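# ラウンジチェア Wenness(ウェネス) バレルタイプ/グレー

Leltlow 家具コレクション 個室・客室用シリーズ
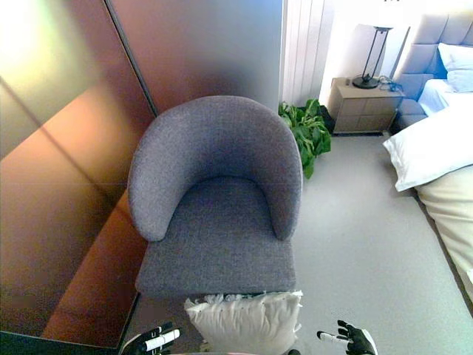 Wennessは、宿泊施設の客室、役員応接室、医療機関の家族控室など、限られた面積の個室に一人掛けの椅子を設置する用途を想定した製品です。背もたれから左右の肘掛けまでが一続きの曲面で構成されたバレル型で、角の張り出しが少なく、通路幅の狭い室内でも動線を確保しやすい形状としています。デザインはエーデルトラウト・ロイター(Edeltraud Reuter)が担当しました。

張地は、杢調のグレーの織物です。単色の無地に比べて糸の濃淡に幅があり、毛羽や小さな汚れが目立ちにくいため、清掃の間隔が一定でない施設にも採用いただいています。本体と座クッションは同一の張地で仕上げており、別色の組み合わせは受注生産にて承ります。

## 製品の特長

**本体の形状**
馬蹄形に回り込む背と肘は、縁に厚みをもたせ、柔らかな丸みをつけています。肘掛けの内側は座面に向かって傾斜しており、腰を下ろした際に体の側面が自然に支えられます。背と肘の高さの差を小さくしたため、壁から離して部屋の中ほどに置いた場合にも後ろ姿が整って見えます。

**座クッション**
座面には厚手の角形クッションを使用しています。中材は3層構造のウレタンフォームで、上層をやや柔らかく、下層を硬めに設定しました。長時間の読書や面談での使用を考慮し、沈み込みは浅めです。座り心地の硬さについては、標準のほかに「硬め」を選択いただけます。

**張地の色合わせ**
グレーは、白、生成り、銅色、濃茶のいずれの内装とも合わせやすい色として選定しました。光沢のあるガラス扉や鏡面仕上げの収納家具の近くに配置する場合、椅子の表面が織物であることにより、反射の強い面との対比が得られます。白いクッションを一点添えると、座面の輪郭が明るくなり、暗色の家具が多い部屋でも重い印象を避けることができます。

## 仕様

| 項目 | 内容 |
|---|---|
| 品名 | Wenness ラウンジチェア バレルタイプ |
| 品番 | WN-205 |
| 張地 | ポリエステル混紡織物(Custent グレー杢) |
| 座クッション | ウレタンフォーム3層、カバー着脱式 |
| 構造材 | 積層合板、鋼製補強金具 |
| 座面の奥行 | 600 mm |
| 耐荷重 | 120 kg |
| 納品形態 | 完成品(組立不要) |
| 保証期間 | 納品日より2年間 |

寸法には製造上の許容差が含まれます。張地の色は生産ロットにより若干異なることがありますので、同一室内に複数台を設置される場合は、一括でのご発注をお願いいたします。

## 設置について

搬入に先立ち、建物入口、エレベーター、廊下および室内扉の有効幅をご確認ください。本製品は分解できない構造のため、搬入経路が確保できない場合は納品をお受けできないことがあります。

収納扉やガラス面の隣に設置する際は、扉の開閉に必要な寸法を確保したうえで位置を決めてください。開き戸の場合は扉の軌跡に本体が入らないこと、引き戸の場合は引き手に無理なく手が届くことを、着座の有無にかかわらずご確認いただく必要があります。暖房機器の吹出口の正面や、直射日光が長時間当たる窓際への設置はお控えください。

## 日常のお手入れ

- 織物部分は、柔らかいブラシを用いて織り目に沿って埃を払うか、掃除機の弱運転で吸引してください。
- 液体をこぼした場合は、乾いた白布を押し当てて速やかに吸い取ってください。擦ると毛羽立ちの原因となります。
- 塩素系漂白剤、シンナー、アルコール類は使用しないでください。
- 座クッションのカバーは、専門業者によるドライクリーニングが可能です。家庭用洗濯機での洗濯および乾燥機の使用はできません。
- 背の内側と座面の境目には埃がたまりやすいため、月に一度を目安に細口ノズルで清掃してください。

## 別売品

**交換用座クッションカバー**
本体と同じ張地のカバーです。客室用として複数台をご導入の場合は、予備のご用意を推奨いたします。

**装飾クッション Quiambao(キアンバオ)**
縁飾りの付いたクッションです。白、生成り、薄墨の各色を取り扱っています。縁飾りを引っ張って持ち上げますと糸が抜けるおそれがありますので、移動の際は本体部分をお持ちください。企画はパウラ・クルステア(Paula Cârstea)によるものです。

**脚裏フェルト**
木質床用の保護材です。カーペット敷きの室内では必要ありません。

## ご注文および納期

標準仕様品の納期は、ご注文確定後およそ6週間です。張地の変更、硬さの指定を伴う場合は、別途お見積りのうえ納期をご案内いたします。張地見本は、法人のお客様に限り無償で貸し出しております。貸出期間は2週間とし、返送料はお客様のご負担となります。

ご注文確定後の仕様変更は、裁断工程に入る前までに限りお受けいたします。受注生産品につきましては、製品の不具合による場合を除き、返品および交換の対象外とさせていただきます。納品時には梱包を開いた状態で張地、縫製および脚部をご確認いただき、異常がございましたら7日以内に販売窓口までご連絡ください。

本ページの記載内容は2024/06/27現在のものです。張地の取扱色は7月に一部改定を予定しており、改定後の見本帳は既存のお取引先様へ順次お送りいたします。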